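Airglow

Airglow is a faint emission of light by the upper atmosphere of a planet. On Earth it is present on every night of the year and at all latitudes, and it prevents the night sky from ever being completely dark, even far from towns and in the absence of the Moon.
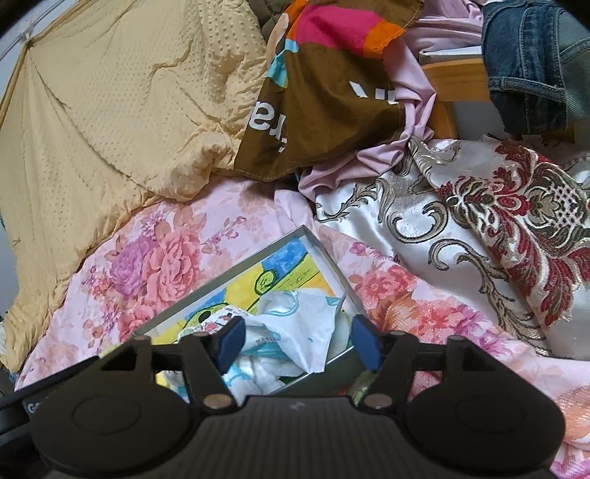 Anahera Ngata

Airglow differs from the aurora in its cause. Auroral light is produced by charged particles guided towards the polar regions by the Earth's magnetic field, whereas airglow arises mainly from chemical reactions among atoms and molecules that sunlight has broken apart or excited during the day.

Colours and heights

The green line of atomic oxygen originates in a layer below 100 kilometres. A weaker red emission, also from oxygen, comes from the ionosphere at heights of between 200 and 320 kilometres. Sodium contributes a yellow light, and hydroxyl molecules emit strongly in the infrared.

Observation

Airglow is recorded with photometers, spectrographs and wide-angle cameras. The Trornden station, at an elevation of 2,629 metres, has kept a nightly series under Obsa Kassa and Trinh Vũ. Its longest unbroken run of clear-sky measurements, lasting 48 nights, began in June. Wave-like bands in the images are used to trace disturbances rising from storms in the lower atmosphere.
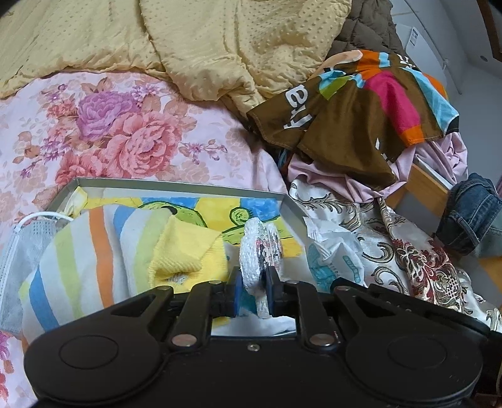
Why is airglow hard to see with the naked eye?
The light is very dim and spread across the whole sky, so it offers little contrast. It is brightest a short way above the horizon, where the line of sight passes through more of the emitting layer.

See also: Aurora; Ionosphere; Zodiacal light

Last revised 05/05/2020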